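Sorting the Board Drawer, Part 3

3/14/20

Part 2 ended with the cable bag. This part covers the bench surface and the yellow bins, which took longer than the cables did and produced less to throw out.

The parts came in one carton from Aryee, a surplus place near Jernton that sells by weight. I paid for the carton in December and left it shut until last week. The packing slip has a lot number, 3076, and nothing else of use. No board list, no revision, no voltage.

I started with the bench. It is made of panels butted together, and the joint catches anything smaller than a screw head. My method is to wipe along the joint, never across it, with a damp microfiber cloth, then go over it again with a dry one. Isopropyl leaves less behind but I save it for boards. Wiping in circles is a habit I have not managed to drop and the finish shows it. Metal tray on the right, yellow plastic in front, and the middle kept free for whatever is being looked at.

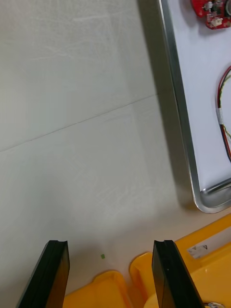 Bench top with the seam, the metal tray, and one small green fragment still to pick up.

Small fragments go in a jar until the end of a session. If a board later turns out to have a chipped connector, I can check the jar before ordering a replacement. This has paid off once.

Next, the bins. I use Kaltus bins, the shallow size. They scratch easily, but the yellow makes a dark part easy to find. The rules I settled on:

Boards lie flat on the floor of the bin, one layer deep.
Tall capacitors face up.
Loose cables stay off the boards.
No foam. Foam hides small parts.

The second rule is the one I break most often when I am tired. An electrolytic can on a round board makes a decent lever, and leaning on it stresses the leads where they enter the laminate. A can that already leans gets noted on the bin card. I do not straighten it, as bending it back works the same joint a second time.

The round red boards got a bin to themselves. The big one has a hole through the center and notches around the perimeter, so it will not stack neatly with anything rectangular. It also carries a three-position green screw terminal at the edge and a lot of small white headers. I had planned to sort by header type and gave up. Sorting by outline is quicker and the headers can be read off the board when needed.

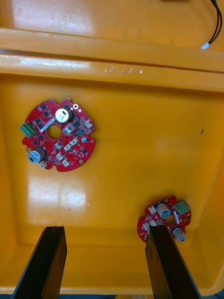

Red round boards in the yellow bin. Two-wire lead with the white plug at top right.

The two-wire leads are a separate problem. I have not matched the plugs to the headers yet. Pitch gets measured with calipers first, and polarity gets checked with a meter before anything is powered. Wire color is no guide on surplus stock.

Adjoa Baidoo wrote in after Part 2 to suggest labeling bins by date opened instead of by contents. I tried it on 4 bins. It works for unsorted stock, where the contents label would be a guess anyway, and I have kept it for those. Sorted bins stay labeled by outline and largest dimension.

The labels are Grakeo removable tape, 10 mm wide. It peels off the yellow plastic cleanly if warmed a little with a hair dryer. On bare metal it leaves a line of adhesive, so the tray gets a paper card.

Still open: the header pitch, a lid for the jar, and the bottom third of the carton, which I have not unpacked.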